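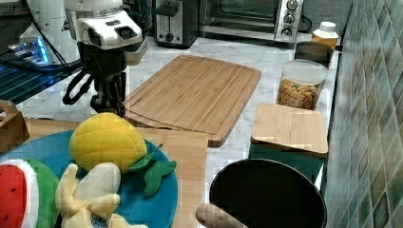 Toaster, toaster oven and cutting board on the counter.

Review: Govidus countertop carbonator, 3 months in

I run the bar side of a small taproom, and we wanted house sodas and a hop water for people who don't drink beer. The Govidus looked like a cheap way to test recipes before putting anything on a real tap line. I bought ours in January and paid full price for it.

Setup took 12 minutes, most of that spent on the gas fitting. The bottle holds enough for three pints. You chill your liquid, lock the bottle in, pick a level and press the lever. Level two suits ginger soda. Hop water needs level three and a second press.

Cold liquid matters a lot. Anything above fridge temperature foams up into the head, and then you are taking it apart to clean it. Sugar syrup should go in after carbonating. The manual says so on page 24, and it should say so on page one.

Fizz holds well overnight if the cap is tight – by the second afternoon it has dropped off. Our brewer, Teemu Nurmi, compared it with the Pelkonen he has at home and liked the finer bubbles on his. I couldn't taste much difference once there was lime in it.

The drip tray is too shallow and slides around. The replacement seals come in packs of two, and I am already on my second pack.

Good for trying out recipes or serving a slow room. If you pour soda all night, get a keg and a proper regulator.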